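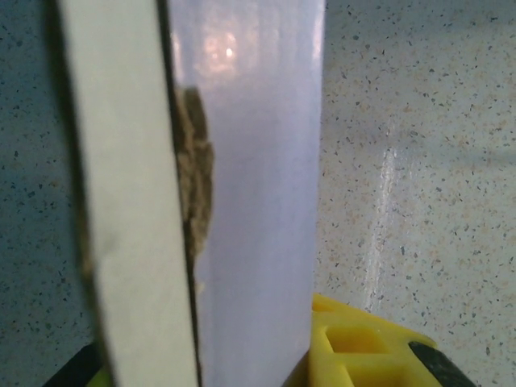 From: Bláthnaid Hanrahan
Date: 2020-11-23
Subject: Re: [heritage-apples] grafting onto an old stump?

Hi everybody,

Sorry for the slow answer, I had the whole digest sitting unread (27 messages, you people have been busy!) and only got to it over breakfast.

> We lost the top half of our Geraghty in the storm and what's left is a
> trunk a bit thicker than my leg. My neighbor says to pull it out and buy
> a new tree. Is it too late to graft onto something that old? And if I can,
> do I cut the scions now or wait until March?

Oh please don't pull it out! If the bark is tight and the roots aren't rocking, I'd try a bark graft on it. I did the same with a Puvberg that was older than my house, and it gave me a small bucket of apples four years later. Small, but I was so proud I made everyone at work eat one.

Cut your scions in the dead of winter, pencil thick, from last summer's growth. Wrap them in damp newspaper, put them in a bag, and stick them at the back of the fridge.

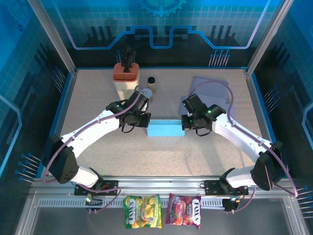 Keep them well away from any fruit in there, though. I lost a whole batch one year to a bowl of pears, or at least I blame the pears. Then do the graft in spring when the bark slips easily, and put in three or four scions even if you only want one to take. You can always thin them out later.

For sealing I still use the plain wax in the green tin. Somebody on here swears by the paint-on stuff and I'm sure it's fine, but I got it all over a good coat and I hold grudges.

Also, does anyone still have wood from the Geraghty that grew behind the old cider barn? Mine got canker and I'd love a few sticks. Happy to swap for Puvberg, and I'll pay the postage both ways.

Bláthnaid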